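Pinzas de mano Nesanis: mi opinión después de un par de semanas

Pues ya las tengo en casa, y mira que me resistí. Para quien no las conozca, son unas pinzas que se llevan en la mano, una para cada lado, y sirven para enseñarle tareas a un robot sin tener el robot delante: tú haces el movimiento y luego entrenas con lo grabado. Pagué 457 euros por la pareja en la tienda de Ernen, más el envío.

Lo primero que probé fueron bloques de espuma y me aburrí enseguida, así que pasé a la bisutería (¡qué diferencia!). Una pulsera de cuentas se escurre, se dobla, se engancha con la de al lado... y un anillo pequeño sobre un mantel es una pesadilla bonita. Aquí es donde se nota si las almohadillas de los dedos valen o no.

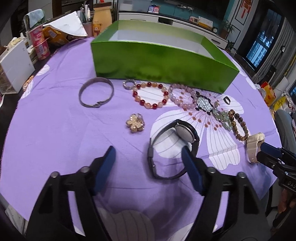
Las almohadillas me han gustado mucho. Tienen agarre de sobra para una correa de reloj y con los broches planos también van bien, siempre que entres por el canto. Con los anillos sufrí: de cada tres intentos, uno al suelo, y acabé a gatas debajo de la mesa más de una vez. Mi amiga Bianca Ghiță, que tiene mejor pulso, los cogía casi todos, o sea que parte de la culpa es mía.

¿Lo malo? Pesan. A la media hora me dolía la muñeca derecha, y el gatillo va duro al principio (luego cede, paciencia). Y el manual es flojísimo, cuatro páginas mal traducidas. Me salvó Ovidiu Cozma, del foro, que me explicó cómo calibrar la apertura.

En total llevo 167 grabaciones guardadas y quiero llegar a 500 antes de entrenar nada en serio. ¿Las volvería a comprar? Sí, pero esperaría a una rebaja y pediría de paso unas almohadillas de repuesto.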